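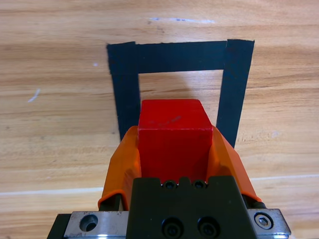 Plulladport Block Placement Set: Data Card

Version of 8 December 2021. Maintained by the Iltent documentation group. Please read this card in full before requesting the files.

Summary

The Plulladport set records a single tabletop activity: a painted block is brought to a rectangular area marked on a wooden table and set down inside it. The set contains 822 episodes, collected in November at the Mosorico site. Each episode has a close view and a table view, stored under the same episode number.

Materials

Blocks. Plain solid blocks in single colors, red and green among them. The red block is a wooden cuboid, painted on the faces that show. Blocks were not repainted during collection, and small scratches are to be expected.

Table. One light wooden tabletop with a visible grain and pale lines across it. Scuffs and specks on the surface were left as they were. Users who segment by color should note that some surface marks are close to white.

Target area. Black tape applied directly to the wood, with the interior left bare. The strips were cut by hand; edges are uneven and the width of the line varies. The inner edge of the tape is the boundary for all labels.

Placement labels

inside: the base of the block lies fully within the inner edge of the tape.
touching: any part of the base rests on the tape.
outside: the base lies fully beyond the outer edge of the tape.

Episodes in which the block fell on its side are labeled by final position and carry the additional flag "tipped".
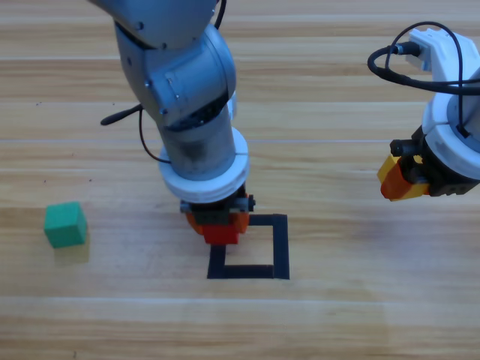
Figure 2. Table view, with the green block to the left of the taped area.

Splits

The training portion is 70 percent of the episodes and the held-out portion is 30 percent. Episodes longer than 60 seconds were removed before the split was made.

Known limitations

Only one table was used. Shadows fall across the target area in parts of the close view, and the tape outline is often partly hidden in both views. Labels were assigned from the last second of each episode and do not describe the path of the block.

Access

Requests are handled through the Lý archive desk. State the intended use and the version of this card.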